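Category: Workplace Automation / Grounds and Facilities

Posted 16 Feb 2021 by Metberg Facilities Desk

Members are invited to comment on whether automated equipment is ready for routine chores, indoors and out. Our department is preparing a position on sweeping, edging and shop-floor cleanup, and would welcome reports from sites with direct experience.

kernero_ops wrote:
Our shop has operated 2 floor scrubbers since January. They perform adequately in open aisles. Staff must still clear hoses and pallets before each run, and corners are finished by hand.

vasiliu_grounds wrote:
I would caution against applying indoor results to outdoor work. A paved path with a curb on one side and rough growth on the other calls for different handling at each edge.

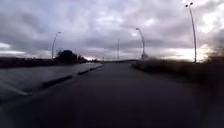 Which household chore is closest to being fully automated?
Floor vacuuming is the nearest, provided that the rooms are kept clear. Laundry folding and dishwashing by robot arm remain well behind.

furnska_maint wrote:
I must disagree with the previous member regarding edges. Our contractor's sweeper follows a curb reliably at low speed. The difficulty is leaf litter, which it leaves behind in the joints.

vasiliu_grounds wrote:
That has not been our experience. In a trial of 20 runs, the operator intervened in most of them. We do not consider this unattended work.

kernero_ops wrote:
Both accounts may be correct. Our agreement defines a completed run as 200 feet without intervention. I recommend that Metberg adopt a written definition before comparing sites.

Comments

pathwarden40: Please include winter grit in any outdoor trial.

d_shift: Emptying the hopper takes our crew 40 minutes a week. It should be counted as labor.

benchside: I would accept a machine that only sorted fasteners.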